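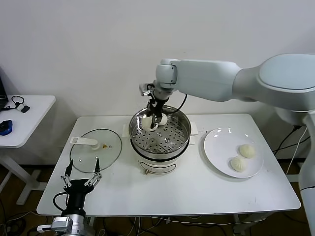 stustura_dorian
Been sitting on this result for two weeks hoping it would turn into a bug, and it won't, so I'm posting it. We trained the same imitation policy twice on the same set of demonstrations. The first run used the set as collected. For the second run we threw out every demo where the operator fumbled, re-grasped, or hung there looking undecided. Task is the one we've been boring everybody with since spring: pick up the buns with the two-finger gripper, moving between the steamer and a plate. Lid stays off and on the table, so no lid handling in these numbers. The messy set won. 88 percent success against 60 for the clean one, same network, same training steps, same evaluation positions. I would like somebody to tell me what I did wrong, preferably before I have to put it on a slide.

rholloway
You had fewer demos in the clean set. Next.

stustura_dorian
I'm not quite that green. Both sets are 3,000 demos. We collected extra, then subsampled the messy one down to match.

rholloway
Fine. Then the clean set has less time in it. Fumbled demos are longer. Same number of demos, more frames, more gradient signal per demo. Did you match frames or did you match episodes?

stustura_dorian
Episodes. I can hear you smiling.

rholloway
I don't smile, I review papers.

yazzie_f
Roscoe has a point but I don't think it covers a gap that size. The extra frames in a fumble are mostly the arm sitting still while a human reconsiders their career. You don't get 28 points out of that.

What I think you've found is recovery data. If every demo is perfect, the policy has only ever seen the gripper arrive exactly where it should be. First time it comes in a bit off at test, it's standing somewhere it has never been, and it does whatever it does. In the messy set it has seen "I came in crooked, back up, try again" plenty of times. People were writing about this long before any of us had a lab badge.

stustura_dorian
That was my first thought as well. My trouble is that I went through the failures and a lot of them don't look like drift. The clean policy goes down into the basket in the right spot, closes, and comes up with nothing, or comes up with a bun that has a waist now. Position looks OK to me. It's the closing that's wrong.

arlo_w
What's under the bun? Is it the perforated steel floor right there? If the fingertips touch down before they close, you're reading contact forces off metal, and steel doesn't give. On a plate you get a different story because there's that little rim and nothing walling you in. I'd bet money your failures are all in the pot.

stustura_dorian
Perforated steel, yes. And failures are mostly in the pot, yes. How much money?

arlo_w
A bun.

tran_jalen
Can I ask the dull question? What is the policy looking at? I ask because that steel is basically a mirror. When we did our bowls (Justano project, the one that ate my November) the policy learned to track the reflection of the gripper in the bowl instead of the gripper. Worked beautifully until somebody switched on a lamp.

stustura_dorian
Head camera plus one on the wrist. The gripper does show up as a dark smudge in the basket wall, you're right. I'd been treating it as scenery.

tran_jalen
Your network doesn't know about scenery. In clean demos the smudge and the gripper always move together in the same tidy way, so the policy can lean on either one. In messy demos the approach angles vary more and the smudge becomes a worse shortcut. So you'd get your result without anyone learning anything about recovery.

yazzie_f
That's a nice story and I don't believe it. The wrist camera would mostly save you.

tran_jalen
The wrist camera is the one staring straight down into the mirror.

yazzie_f
OK, I believe it slightly.

rholloway
Three theories, no controls. Match the frames, then argue.

arlo_w
While we're at it, who decided which demos were "clean"? If it was the operators grading themselves, you've selected for the confident operators. Confident operators are fast. Fast closing on a soft bun is how you get a bun with a waist.

stustura_dorian
Ah.

arlo_w
Ah?

stustura_dorian
We had 4 operators. I just split the clean set by person. More than half of it is one guy, and he is very, very quick. He used to play some game called Steler competitively, and he's proud of how few corrections he makes. In the messy set he's his fair quarter.

rholloway
So your finding is that you should not train on one guy.

stustura_dorian
My finding is that filtering for clean demos quietly filters for one guy. I think that's a better title.

yazzie_f
I still want the recovery ablation. Keep the operator mix fixed, match frames like Roscoe says, cut only the re-grasp segments out and leave the slow approaches in. If it drops, I'm right. If it doesn't, Arlo gets his bun.

tran_jalen
And put something matte inside the basket for one evaluation run. Takes an afternoon.

rholloway
Don't change the basket and the data in the same week or we'll all be back here.

giap_bench
Lurker from the Giáp group. We saw the same direction on folding towels, smaller gap, and we'd also let people grade their own demos. We dropped the filter and moved on without looking into it. Feeling a little sick reading this.

stustura_dorian
Welcome. Pull up a chair.

Plan is: frame-matched rerun first, then operator-balanced, then Fitzgerald's ablation, then the matte basket. I'll post numbers as they come, including the embarrassing ones.

arlo_w
Pork, if there's a choice.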